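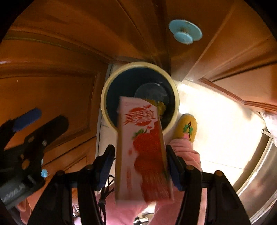
Hand-held gripper (procurement)

A hand-held gripper is a two-fingered gripping tool carried by a person and used to record manipulation tasks for training robot control software. In equipment planning it is treated as a separate class from the robot arm, with its own budget line, spares schedule and replacement cycle. The article covers purchase and budgeting. For mechanical design, see Parallel and linkage grippers.

Configuration

Units are bought singly or in pairs. Paired units permit two-handed work, in which one gripper holds or opens an object while the other moves it. Household tasks such as placing a drink carton in a waste bin can be recorded with one unit, although sites often equip each operator with 2 so that the kit need not be changed between tasks.

A typical unit comprises black linkages on pivot screws, a pair of fingers and ribbed pads on the gripping faces. A wide-angle camera is fitted to the tool and is normally quoted with it. Wide-angle lenses bow straight edges strongly and darken the corners of the view, and buyers should confirm that calibration files are included in the quoted price.

Cost categories

Planning guides divide expenditure into capital items (grippers, cameras, charging equipment), consumables (pads, screws, storage media) and labour. Labour is usually the largest category. The Skematar planning worksheet, revised in March, places operator hours on a separate sheet so that hardware quotations can be compared directly.

Finger pads are the principal wear item. The Stikel parts schedule lists pads by the pair and recommends an opening stock of 53 pairs for a programme of 200 recorded hours. Pads used on food packaging and refuse are stored separately from those used on clean goods.

Site costs

Recording in occupied homes avoids the cost of a purpose-built kitchen but adds travel, insurance and cleaning. Glossy cabinet doors and brightly lit tile can lower the proportion of usable footage, and an allowance for repeat sessions is customary. Eskildsen tenders require this allowance to be itemised.

Purchase and lease

Leasing is favoured for short programmes. Under the Climora lease model, pads and pivot screws are replaced by the lessor, while cameras remain the responsibility of the lessee. Freight and return inspection are charged separately.

See also

Robot end effector
Teleoperation equipment
Whole-of-life costing

Last revised January 2025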